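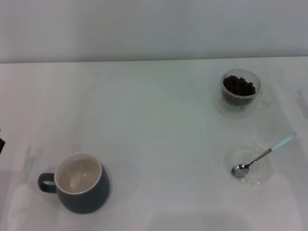 # Nollden wrist camera service kit, after two seasons of use

I look after one cell in our workshop at Skornstead. It has a single Kettunen arm, one camera looking down from the head position and a small one at the wrist. The work is kitchen work: cups, a spoon, coffee beans, a mug. I bought the Nollden kit in January with my own judgement and the company's money, and I write this for people who have a similar cell and must keep it running without a technician on call.

## What is in the case

The kit costs 60 dollars. You get a rubber blower, a soft brush, a packet of lens tissues, a very small hex driver, a spare set of mount screws, a focus card and a printed booklet. The case is hard plastic and closes well. The foam inside is cut for every piece, so I see at once if I left the driver in the cell. I did this more than one time.

The booklet is good. It was clearly written by somebody who has worked on a wrist mount, and it tells you to park the arm and lock it before your hand goes near. I would like it more if the torque table was on the first page and not near the end.

## Setting up

For me the useful thing in this kit is the order of work. Before, I cleaned the lens, tightened the mount, and then found that my tightening had turned the camera a little. The Nollden booklet makes you do the mount first, then the lens, then the focus, and the hand-eye calibration last. It takes longer the first time. After that I am quick.

The hex driver is excellent. It has a short neck and it fits between the cable and the wrist flange, where my usual driver doesn't go. The spare screws are the correct length for the Kettunen mount, but they come without thread lock, so you must buy this yourself.

The head camera is also covered by the booklet, in a short chapter. Here I follow only half of the advice. They want a dark mat under the work to stop reflections. Our table is white, and we handle clear glass on it – a dish of this kind is almost invisible to the camera except for the rim. I tried the dark mat and the rim was easier to find, but then the dark grey mug became difficult. I went back to the white table and changed the lamp angle instead.

## Dust and focus

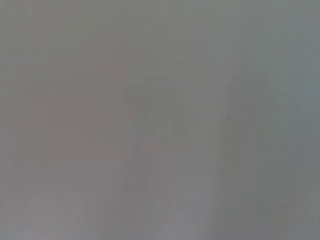 Dust is the fault that costs me the most time, and the booklet gives it two pages. The method is to bring the wrist camera very near to a plain surface, so near that nothing can be sharp, and to look for anything small that is still dark. The view becomes all soft grey, a little pink on the left and a little green right of the centre, and you should ignore these tints. What you want are things like the two tiny dark specks, one near the centre right and one lower down on the right. A speck can be dust, or only a mark on the surface, and one still doesn't tell you. So you move the wrist a small distance and look again. If the speck stays in the same place in the view, it belongs to the camera and you take the blower. If it travels, you wipe the table.

I do this check every morning now, before the first run. The blower is strong enough for it. The brush I don't like, because it loses hairs, and I replaced it with one from a camera shop.

The focus card is the weak part. It is printed on glossy paper and our lamp makes a bright spot on it exactly where the fine lines are. I copied the pattern on matte paper and glued it to a flat board. For this price they could print it matte from the beginning.

## Compared with the Plislow kit

We had the Plislow kit before. It has better tissues and a nicer blower, and it includes thread lock. But its driver is too long for our wrist, and its instructions are only small drawings with no words. If your mount is easy to reach, Plislow is fine. For the Kettunen wrist I prefer Nollden.

## Small notes

- The booklet says to repeat the full service every 2000 cycles. In our cell I do it more often, as the beans leave fine dust.
- Don't use the tissues dry on the lens.
- Save the old calibration file before you make the new one – the booklet forgets to say it.
- Spare tissues are sold separately and the delivery to us was slow.

I give it four stars from five. One star is missing for the glossy card and the brush.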